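Notebook, tidy-up bench, 6/11/20

Read back through the August pages before starting. I wrote then that clearing a table was "close." I'd take that word out now if we were allowed to use correction fluid in here.

Log folder says 3,114 pick attempts since the Skesholm move, 1,983 marked good. Berkay marks a pick good when the thing leaves the cloth. Menaka wants it marked good when the thing ends up where it belongs, and I'm with her. My mother would not call a cup put away because it had been lifted.

Today's job is the mixed table, dishes and toys together, black cloth on.
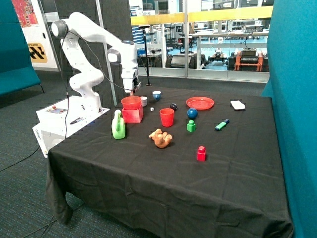

Nadhirah Rondonuwu
Bench lead, household tasks, Rikcombe

Gripper over the red bowl, which is up on the red box. I don't like bowl on box as a first pick. Kwaku says a kitchen is full of things sitting on other things, and fine, he's right, but a kitchen also has a person who gets annoyed when the box comes along too.

Other worries, no order: spray bottle right in front of the stack. Two balls that can roll. The sponge, if the grip force is still set for blocks (check!!). The tiny white cube, which I could pick up with my eyes shut.

The Plustico people keep asking when it can do a break room. Told them to hire someone for the break room.

To do: split Berkay's "good" into lifted and placed, rerun the count on the last 512. Ask Menaka for her sorting list, toys vs dishes. Cloth needs pulling straight at the front.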